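Routing the Sensor Cable on a Roller Fingertip
03/04/2023

If you've printed your finger links and the roller spins freely, you're at my favorite part of the Skindalar build – the wiring! Good cable routing makes the whole hand so much nicer to work on, and all you need is a free evening and a little patience.

Start with 200 mm of spare cable beyond the length of the finger. Plug in at the end of the roller first, then let the cable fall away from the finger in one big lazy curve. Don't pull it tight! Bend the finger through its full travel by hand and watch the connector while you do it.

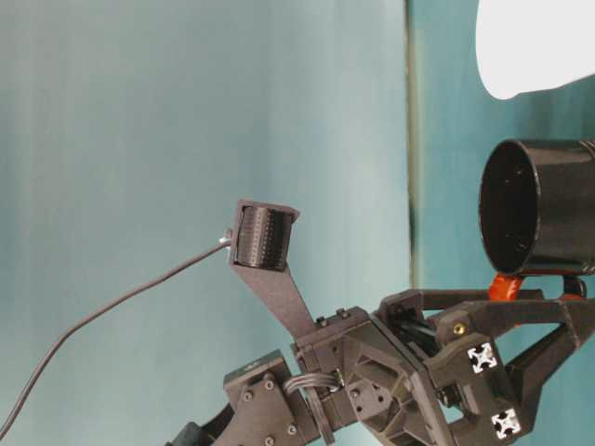 Roller fingertip with its cable swinging out wide, and the shorter black bundle down at the joint housing.

Next come the joint cables. Keep these short and give them a small loop of their own, well away from the long one. I leave 30 mm of slack here and it has worked great on every finger so far.

Now run the joint back and forth 60 times. If nothing rubs or tugs, tie everything down at the wrist end – snug, but loose enough to slide a fingernail under the tie. Then go build the next finger!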